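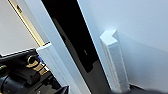 Room and wardrobe check, Firkbridge, unit 7
Date: 2018-07-08
Checked by: Vikas Bhatia

1. Walls free of damp and loose paint: OK
2. Cables clear of walkway: see comment
3. Smoke alarm tested: OK, next test October

Comment on 2: reroute along the wall before the next visit.

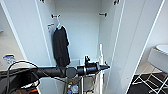
4. Wardrobe doors open fully: OK
5. Hanging rail: missing. Brackets are up on both sides. Order a replacement from Kitulness, and hang nothing heavy on the brackets until it is fitted.
6. Wardrobe fixed to wall: not checked, bring ladder
7. Label on left door: leave in place

Recheck items 2, 5 and 6 within 26 days.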